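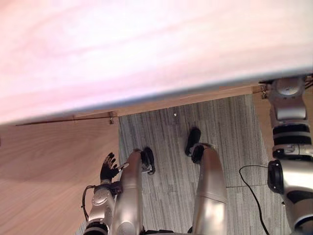 A wood-edged tabletop over gray striped carpet at the Drodden study room in Ramalbridge.

RAMALBRIDGE, March. The Drodden study room has reopened with new tables, new carpet and a lot more elbow room, and the people who run it could hardly be happier with how it feels to sit down in there again.

The room closed over the winter so the old flooring could come up. It now has striped carpet tile in grays and white, with light wood flooring left to show beside it, and pale wood tabletops picked to go with the floor. There are 15 tables in all, supplied by Butside, the furniture workshop on the edge of town, and seats for 46 people at a time. Before the work, a busy evening meant sharing a corner with the coat rack.

"We spent a long time on the tables, probably longer than on anything else," said Naa Abubakari, who managed the project for Drodden. "People lean on them for hours. They spread out maps and sewing patterns and tax forms, and one group brings a jigsaw that never seems to get any smaller! We wanted a plain, friendly surface with a good straight edge, and room underneath to stretch your legs."

The carpet was the other big decision. Visitors were asked to vote on samples laid out in the front hall, and roughly 300 of them did. The gray stripe won easily over a solid blue and a speckled green. It came as tiles, so a worn or stained piece can be lifted and replaced without clearing the whole room, and spare tiles are stored in the basement for exactly that.

Laying it took seven days, with the fitters working from the windows toward the door. The wood flooring was cleaned and kept, and where the two meet, the carpet has been trimmed close so that chairs roll over the join without catching.
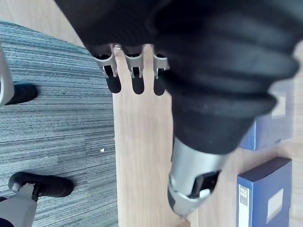

Segundo Marulanda said he had been coming to the room for years and noticed the quiet first. Chairs used to screech every time someone stood up, he said, and now he can get through a whole chapter before he looks at the clock. He would still like a few more hooks for coats.

Hooks are on the way, along with brighter reading lamps for the tables farthest from the windows. Zaidi, the lighting shop on the square, is lending several models so regulars can try them before Drodden orders a full set. Comment cards will be on the front desk until the end of the month.

The study room opens at 8 in the morning and closes at 9 at night. Tables are first come, first served, apart from two by the door that groups can reserve ahead of time at the front desk. Drinks with lids are welcome. Hot food stays in the lobby, please, at least while the carpet is this new.

Contact: Naa Abubakari, Drodden, Ramalbridge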